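4.2 Which glove goes with which

When I started this study I assumed that pairing gloves would be the dull bit. I had boxes of them from the Lagman collection (lost property, mostly, handed over at the end of each winter) and I wanted to get on to the interesting question of how people store them at home. But the pairing took me most of November, and it changed what I ended up asking, so I'm giving it a section of its own.

I had 139 gloves to begin with. Some came clipped together, which was lovely, and a good many didn't. My first rule was the obvious one: same colour, same size, opposite hands. That rule is fine for shop-new gloves and pretty hopeless for anything that has been worn for a few winters. One of a pair gets left on a sunny windowsill, or goes through the wash on its own, and suddenly you have two purples that don't look related at all. I split up 11 perfectly good pairs in the first week by trusting colour, and had to put them back together later with some muttering. 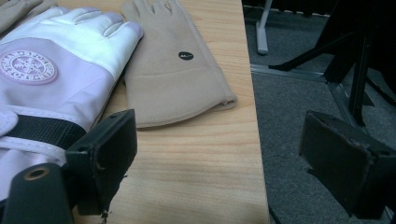 My second rule was to leave colour until last and begin with the cuff. I know that sounds backwards! Cuffs are where makers differ most, though, and they seem to keep their shape long after the palm has gone shiny. I also asked people at home to try sorting this way, and they picked it up quickly once they had handled a few. In Figure 3 the lilac glove has a black elastic strap across the wrist and a white tab below it, while the tan one beside it has a plain rolled cuff with stitching, and you could tell those two apart by touch in a dark hallway. The badge on the back is a nice extra, as is the little round label on the tan one, but badges peel and labels get snipped off, so I only ever used them to settle an argument.

Figure 3. Gloves laid palm-down on the table for sorting by cuff.

I laid everything palm-down with the fingers pointing away from me. I tried it palm-up for a morning and kept mixing up lefts and rights, which was embarrassing, so I went back. It's worth choosing one way and sticking to it, especially if two of you are sorting from opposite sides of the same table (we got into a terrible muddle doing that).

The households using the Elumow hanging rack told me much the same thing in their own words. They talked about "the stretchy one" and "the floppy one" far more than they talked about blue or grey. In the Wiltance group, where gloves all went into a shared basket by the door, people went by colour and complained a lot more about odd ones. I can't say the basket was to blame, as that group had more children in it and children's gloves do wander off. Still, over 2880 minutes of diary time between the two groups, the cuff words kept coming up wherever gloves hung where you could see them.

At the end I was left with 2 gloves that matched nothing by either rule. I've kept them in the collection and listed them as singles. The next section takes the paired gloves and looks at where in the hall they were kept.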